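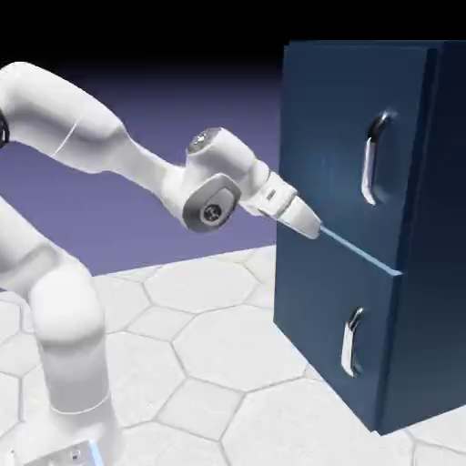
Chrysanthi Tzavaras
Mudholm Shared Workshop, June

Figure 3. The simulated cell with the arm and the two-drawer cabinet. The light blue line starts at the fingertips and follows the gap between the drawers.

4. Building the drawer task in simulation and in the workshop

4.1 Why the simulation came second

In the previous section I described the arm and its controller. In this section I describe how the drawer task was prepared, first in the workshop at Mudholm and after this in simulation. The order is unusual. Most papers that I have read begin with the simulated cell and move to the real one when the policy is good enough. We had the real cabinet already, and only when it began to suffer from our trials did we decide to make a virtual copy of the task.

The workshop is shared by people who do woodwork, bicycle repair and small electronics. The arm is bolted to a steel plate in the corner near the compressor, and it may be used only in the evening, when the saw is not running. This gives three hours in one session. In three hours one can do perhaps a few dozen careful trials on the real cabinet, if nothing gets stuck. A simulator does not have this limit, and it can run during the day on the old desktop computer while the members use the space for other things.

4.2 The cabinet model

The virtual cabinet has two drawers, one above the other, and each drawer has one curved silver handle. The handles are vertical. This is different from the cabinet in the workshop, which was built from leftover board by a member and has horizontal handles bought from Vandotex. I kept the vertical handles in the model with intention. With a horizontal bar the gripper can hook the handle from above even when its side position is wrong, and the controller learns to depend on this. A vertical handle asks for a correct position from left to right, and in our early tests this was the weak direction of the arm.

Both handles are also placed near the right side of the drawer fronts, and not in the middle. When a real drawer is pulled from one side, it turns a little in its rails and may jam. I wanted the simulated drawer to show the same bad behavior. For this purpose each drawer was given a sliding joint with a small free play, and a friction value that increases with the angle of the drawer in the rail. The values were found by hand. I pulled the real upper drawer with a luggage scale at different points of its front and changed the model until the two behaved in a similar way. The luggage scale is not a precise instrument, and a reader who has access to a proper force sensor should use this in its place.

The dark blue color of the cabinet has no meaning for the physics. It was chosen so that the white arm is easy to separate from it when I look at many recordings quickly. The floor with the large hexagonal tiles was taken from a free set of materials which Abou Zeid, the small studio on the second floor of our building, kindly shared with us. The floor of the real workshop is gray concrete with paint on it.

4.3 The reference line

In Figure 3 a thin line runs along the gap between the two drawers, from the tip of the closed gripper down toward the right edge of the fronts. I call it the reference line. It is a drawing aid and it has no mass or contact.

The idea of the line comes from the way we set up the real cell. Before each session at the workshop, the position of the cabinet must be known to the controller, because other members move it when they sweep. At first we measured from the wall with a tape. This was slow and the wall is not straight. Later we used the gap itself. The gap is the longest straight feature on the front, and the fingertips can be brought near it by hand in teach mode. From one point at the left part of the gap and one point at the right part, the controller computes the direction of the front. A third point on the floor side gives the height.

In simulation the same procedure is repeated, and the line is drawn from the computed result. If the cabinet pose is estimated well, the line lies on the gap. If the estimate is wrong, the line leaves the gap, and this is visible without reading any numbers. I found this more useful than I expected. In the first version of the program I printed the error in the terminal window, and for many evenings I did not notice that two axes were exchanged. When the line was added I saw the mistake at the first start of the program.

The gripper is kept closed during this step. With open fingers there are two possible contact points, and the person who guides the arm is never sure which one was meant. Closed fingers make a single blunt point. It also protects the fingertips, which on our real arm are printed parts with a soft cover and break easily at the root.

4.4 Starting pose

Each simulated trial starts with the fingertips slightly in front of the drawer fronts, at the level of the gap. From this place the arm must go up to reach the upper handle or down to reach the lower one, and in both cases it must travel to the right. I considered a start directly in front of one handle, and it gave better success for that handle, but the policy then had almost no skill for the other.

The elbow is high and bent in the starting pose. A low elbow would be possible also, but in the real corner it would strike the compressor hose. A reader who builds the same cell in a free space can choose the elbow as he or she likes, and the results for the lower drawer will probably improve.

4.5 Trials

The first group had 500 simulated trials, divided equally between the two drawers. A trial was counted as success when the drawer was open by at least 130 mm and the fingers were still in contact with the handle. The second condition was added after I saw that the policy sometimes gave the drawer a strong pull and lost it, and the drawer continued to slide alone. In simulation this looks harmless. In the workshop the drawer came out of its rails and fell on the foot plate of the arm, and the front had to be glued.

From the first group, 177 trials failed. I looked at all of them. The most common reason was that the fingers closed before they were on both sides of the handle, so they pushed against it with the flat part. The second reason was jamming of the drawer in the rail, as explained in 4.2. A smaller part of the failures happened at the joint limit of the wrist, almost always with the lower drawer. For these I changed nothing, and I report them as they are.

After this, the closing of the fingers was delayed until the wrist motion was below a speed limit, and the pull was divided into a slow part at the beginning and a faster part at the end. With these two changes we went back to the real cabinet. There we made 57 trials over several evenings with the upper drawer only. The lower drawer of the real cabinet stands on a rail that was mounted with an angle, and I did not think that a comparison would be fair.

4.6 Differences between the two cells

Some differences remained, and they should be considered when the results in Section 5 are read.

The simulated handles are smooth and rigid. The real handles from Vandotex have a thin coating that became worn where the fingers touch, and the grip changed slowly during the work. I cleaned them with alcohol before every session, but I did not replace them.

The simulated cabinet is fixed to the floor. The real one is not, and it moved toward the arm when the drawer jammed. In the last sessions I put two bags of sand on the bottom board behind the lower drawer. A bracket to the wall would be the better solution, but the landlord does not allow new holes.

The light is also different. The simulated cell has soft light with few strong shadows, while the workshop has two tube lamps and a window. As our controller does not use a camera for the drawer task, I believe that this has no effect on the numbers given here. It will have an effect for the extension which is planned with the Pasaletti camera mount, and for this extension the lamp positions must be added to the model.

The model files, the starting pose and the friction table are kept on the workshop computer, and a copy can be requested from the author. The friction table is written for our cabinet and should be measured again for any other one, also when the other one is built after the same drawing.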